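Wednesday, January 8, 2025

Home late, feet killing me, and I still haven't eaten anything except the free shortbread. But I want to get this down before I forget half of it!

So, the open day at Climley. Heather drove (118 miles round trip, bless her) and we got there just after the doors opened, which was lucky with parking the way it was. They had 300 people signed up and I think every one of them wanted coffee at the same moment I did.

The big arms on the ground floor were fun, very loud, lots of kids with their noses on the glass. What I really loved was upstairs, though, where Iona MacAulay was showing the simulator. Everything gets practiced on the computer first, in a made-up world with plain colored walls and panels, and you watch it from right behind the gripper as if it were your own hand. My stomach did not care for that when the view tilted. Craig kept leaning sideways in his chair to straighten it out, and I caught myself doing it too.

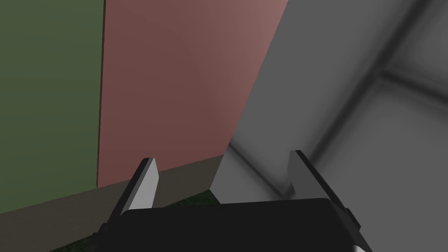 Gripper's-eye view in the simulator, fingers wide open.

Iona said they'd put it through 1475 practice runs since December, and she keeps a notebook of the ones that go wrong, with little nicknames for each kind of mess. I asked to see it and she got a bit shy, then showed me two pages. I would happily have read the lot.

Then they let us have a turn with the controls. I was terrible. You push one way and the whole world swings the other way, and I spent most of my five minutes staring into a wall. Kenneth went after me and was annoyingly smooth about it (he says it's all those years of backing up a trailer).

Missed the talk on the Skulska project because we got chatting in the lunch line. Must email Iona and ask if there are slides. Also need to give Heather gas money and find my other glove, which I think is under her seat.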